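Tabletop examples gathered for Erkon learning system

Mon 29 December

Pranusness has added a tabletop series to the set of arm demonstrations it is gathering for Erkon, a learning system meant to pick up and place household items from short written commands. The series stands at 491 recorded examples. The target is 2000, with collection due to close in February.

Each example consists of one written command, the joint positions of the arm over the full motion, the state of the gripper, and the video from a fixed camera. The table, the camera position and the set of items stay the same within a batch. The commands and the starting positions of the arm change.
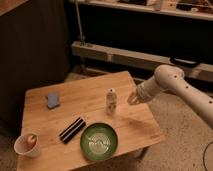
The arm at the work table, with the sponge, bottle, bowl and paper cup set out.

An operator guides the arm through each motion. The recording software, Grirby, stores the joint data and the video against a single clock and closes the record when the operator marks the motion as finished. Records with missing video or a gap in the joint data are rejected at that point and do not count toward the total.

Failed attempts are kept. They carry a separate tag and are held out of the first training run, then added in the second so the two results can be compared. 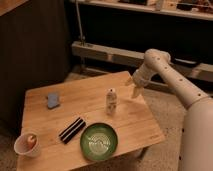

By Amna Paracha | Automation desk

Commands in the current batch name a single item and a single goal, such as moving the bottle nearer to the bowl or putting the sponge at the edge of the table. Longer commands, in which one item has to be moved before another can be reached, are planned for the next batch.

Labels are checked by Niazi, a contractor that reads each command against the video and marks the first and last contact between gripper and item. Every record is read by 3 checkers. Where they disagree on the time of contact by more than 4 video images, the record goes back to the operator.

Item placement is copied from a printed layout at the start of each batch. Small shifts between records are left as they are, and the system is expected to read positions from the video.

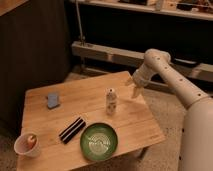
Gripper at the right side of the table, near the white bottle.

The first training run will use only records that have passed the label check. Pranusness said it would report pick and place results separately, with tests on items that do not appear in the training set. A date for the tests has not been set.

The file format and the command list will be released with the first results. The video will follow once storage has been arranged.

Recent items
Grirby update changes how joint data is stored
Niazi opens second label checking team
Erkon command list: what is covered so far
Short commands and long commands in arm training

Search this site
Enter keyword
Go

Contact the desk | Copyright Automation desk, all rights reserved | Back to top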